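Chapter 7
Visiting a Robotics Workplace

In this chapter you will learn to:
prepare for a site visit or open day
watch a demonstration and take useful notes
tell the difference between what you saw and what you were told
write up a visit so that someone who was not there can use it

Key terms: demonstration, demonstrator, end effector, hand-held gripper, marker, operator, task, trial

7.1 Why visit?

Most of what you have read in this book so far was about machines that are finished. They have been built, tested, sold and bolted to a floor. Chapters 5 and 6 looked at two of these, the pallet line at Histia and the sorting arms in the Pornham mail depot. Both can be described from drawings and data sheets.

A lot of robotics work does not look like that. It goes on in ordinary rooms, and much of the day is spent repeating one small job so that a machine can later be taught to do it. Drawings will not tell you much about this kind of work. You have to go and stand in the room.

A visit is also the only way to find out how people fit around the equipment. Where do they stand? What do they have to step over? Who decides that a trial was good enough to keep? These questions come up again in Chapter 9, when you plan a workspace of your own.

7.2 Three kinds of visit

An open day is for anyone who turns up. There is usually a set path through the building, with staff at each stop who give the same short talk many times. You will see a lot and learn a little about each thing. The best time to ask a proper question is near the end of the day, when the crowd has thinned.

A demonstration is a planned showing of one task. It has a start and a finish, and the people running it have practised. Remember that a demonstration is the task on a good day. If it runs six times without a fault while you watch, you know that it can run six times. You do not know how it behaves over a week.

A working visit is the third kind. You are let in while people get on with their jobs, and no one performs for you. These visits are harder to arrange and can be slow, but they usually produce the best notes.

Many visits are a mix. The one used as the case study in this chapter began as a demonstration and turned into a working visit after lunch, when the students were allowed to stay on.

7.3 Before you go

Find out what the site does and write one paragraph on it in your own words. If you cannot fill a paragraph, you have not read enough.

Write down up to 90 minutes' worth of things to look at, then cut the list in half. Visits start late and people talk longer than they mean to.

Ask about footwear, bags and photographs. Some sites allow photographs in one room and not in the next. Get the answer in writing and bring it with you.

Agree on who in your group will watch what. A group of students who all stare at the gripper will come home with the same page of notes. One person should watch the operator's hands, one the object being handled, and one the room.

7.4 The case study

Oksana Tkachuk teaches automation at a trade college and has taken classes to the Nwankwo workshop every April for several years. The workshop records people doing everyday jobs with hand-held grippers. The recordings are then used to train robot arms at Zernar, a larger firm in the same city. The person's hand supplies the movement, and the gripper keeps that movement close to what a robot's end effector could do.

Her students are given a notebook and no worksheet. She asks them to write for the first ten minutes without asking anyone a question. "They want to be told what is going on," she told us. "I want them to get it wrong on paper first, then ask."

One student's notes from those ten minutes ran to 700 words, most of them on cables. Another student wrote a single line: "It is a room with people in it." Tkachuk read both aloud on the bus home, and said the second was a fair start but needed a second sentence.

The staff at Nwankwo later explained that a task may need up to 2000 recordings before Zernar will use it. The students had guessed far fewer. This is a good example of a fact you can only get by asking. No amount of watching would have supplied it. 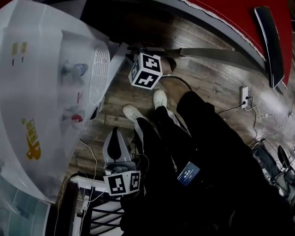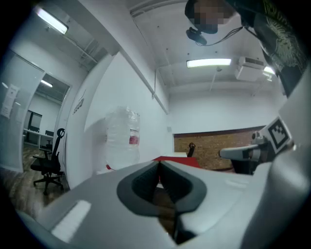
Observation notes are most useful when they cover the surroundings as well as the tool. New observers tend to write down the machine and leave out everything near it -- and it is the things near it that an operator has to work around. At Nwankwo a good set of notes would put the gripper and its black-and-white marker cubes on the first line, and then go on to the white water dispenser with its red-handled tap, the plug in its outlet, and the thin wires spread in a tangle across the floor. It would mention the office chairs on either side of the room and the glass partition with a paper notice taped to it. None of these are robotics equipment, but a reader planning a similar space would want to know about every one of them. Write such things down plainly and leave the judging until later. "Wires on floor near wall" is a note. "Untidy" is an opinion, and your reader cannot do anything with it.

7.5 Seen, told, guessed

Rule your notebook page into three columns and head them Seen, Told and Guessed. Every line you write goes into one of the three.

Seen is for anything you could point to at the time. Told is for anything a person on site said to you, with that person's job beside it. Guessed is for the rest. There is no shame in a full third column. The trouble starts when a line moves from Guessed to Seen between the visit and the report, which happens easily if you write up a week later from memory.

Activity 7A

Work in pairs. Choose a room in your school or workplace where some regular job is done, such as the photocopier room or the canteen counter. Ask permission first. Spend ten minutes there without speaking, using the three-column page. Afterwards, swap notebooks with your partner and mark any line you think is in the wrong column. Keep both pages, as you will need them for Activity 7C.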